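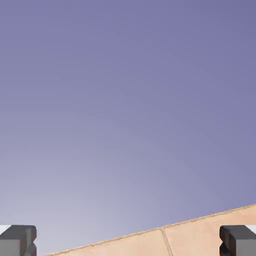

Wrist camera render, gripper open, hand rolled over the table edge.

11 April 2025

Spent the day on the simulated copy of the Korevport cell. The wrist camera model still had its mount offset from January, before we changed the bracket, so every view came out a little too high on the fingers. I took the new numbers off the bracket drawing and entered them by hand. Both fingertips now sit level along the bottom of the view, which matches what I get from the calibration sheet.

The table took longer. Kavinda Cassim wants it modeled as separate slabs with the seam left in, as on the real one, and I had been treating it as a single box. The seam shows up as a thin pale line now. There is a small notch where it meets the rim, and I have not decided whether to close it. The collision mesh is a plain box underneath, so the notch has no effect on contact. Left it.

Background is still the default gradient, with faint banding. Low priority.

Joint 4 was the real trouble. The controller rejected the rolled pose on 10 runs in a row with a soft limit fault. I went through the limits file line by line and found the upper value on line 248 entered in degrees while the rest of the file is in radians. Changed it, reloaded, ran the pose again – no fault. I then ran the full Younis test sequence, 513 poses, and it finished clean. Saved the log next to the old one.

The finger model needs another look. The inner notches are in the visual mesh but the collision shape is a straight block, so a thin part could never seat in them. Prandorura sent a newer mesh last week and I have not opened it yet.

Tomorrow: load the new mesh, rerun the short sequence, copy the corrected limits file to the Cudadberg cell. Ask Kavinda who edits that file by hand, and whether we can put a unit check in the loader.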